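Cell 2 pen-and-block faults: frequently asked questions

This page covers the dropped-pen fault on the Plitix cell and the stop rules that came out of it. Ask Ifeoma Nwosu if your question isn't answered. She keeps the fault log.

## What was the fault?

In December the gripper began losing the pen partway through the lift. The controller still reported a good grip, so the arm carried on to the next step with nothing held. Over a set of 500 cycles we logged 69 drops. Before that, a set that size would give us four.

## Which objects are on the table for this task?

The pen, the wooden block, the telephone and the turtle. The pen and block are the working pair. The telephone and turtle stay on the table as obstacles, and the planner has to keep clear of both.

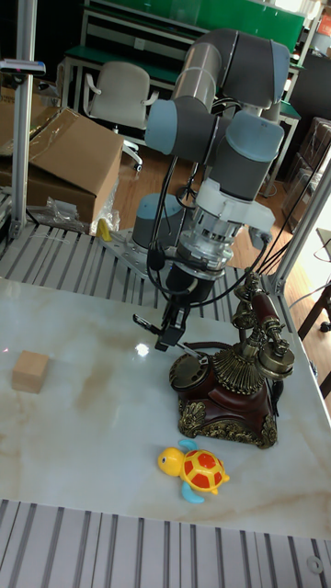
*Gripper near the rim of the telephone. Keep hands off the table whenever the arm is powered.*

## What caused it?

Two things, and it took a while to separate them.

1. The grip check used finger current only. The fingers closing on each other gave nearly the same reading as the fingers closing on the pen.
2. The table height in the Menon planner was out by roughly 7 mm after the top was refitted. The fingers were catching the upper curve of the barrel and squeezing it out.

## Why didn't the safety stop trip?

It wasn't set up to. The protective stop responds to contact force on the arm, and a dropped pen doesn't produce any. A missed grip is a process fault and has to be caught by the task program. The old program had no check for it.

## How do I check the approach height?

Run the task in step mode at reduced speed and stop it before the close command. Look along the table from the side, with your head outside the posts.

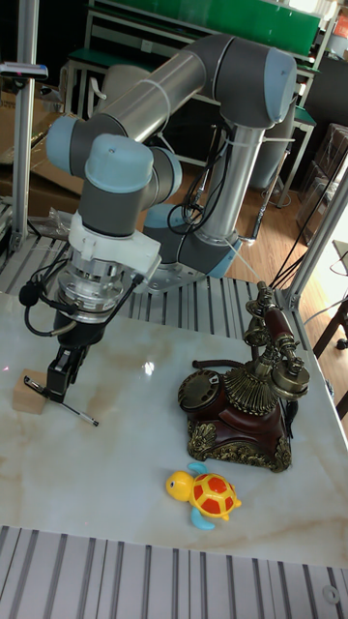
Both fingers need to come down square to the table and straddle the barrel at its widest point. If one tip reaches the surface first, re-teach the table plane before you go any further. Don't fix it by nudging the pick point, as the offset will come back on the next object.

## Can I reach in and straighten the pen?

Only with the arm stopped and the enable switch released. A program pause doesn't count. Dimas Pangaribuan had his knuckles pinched against the block when a paused program resumed from the other terminal. He wasn't badly hurt, but it was a reportable incident and the remote resume has been disabled.

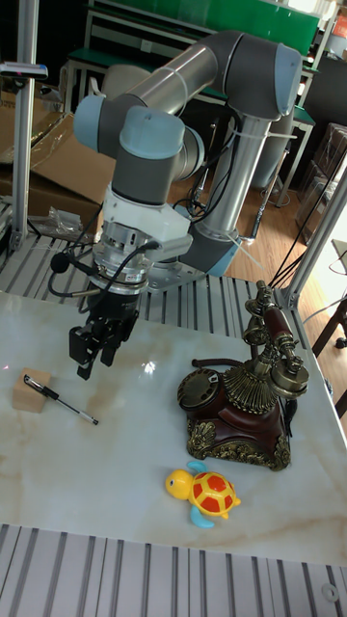
*Pen leaning on the block, gripper above the table.*

## What changed in the program?

- The Gisico driver now reads finger width as well as current. A width below the pen's minimum counts as a missed grip.
- The check runs after closing and again after the lift.
- On a missed grip the arm holds position and the light goes amber. It won't retry by itself.

## The light is amber but the pen is in the fingers. What now?

Treat it as a real fault.

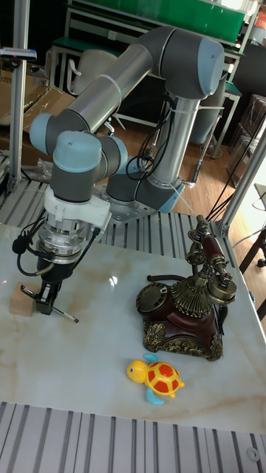
A pen held at an angle can read narrow on the width check, particularly if the clip has rolled between the fingers. Stop the arm, support the pen from below, open the gripper from the pendant and log the fault before restarting.

## Does this affect the Flalari cell?

No. It has a different gripper and its own grip check. The rule about releasing the enable switch before reaching in applies to both cells.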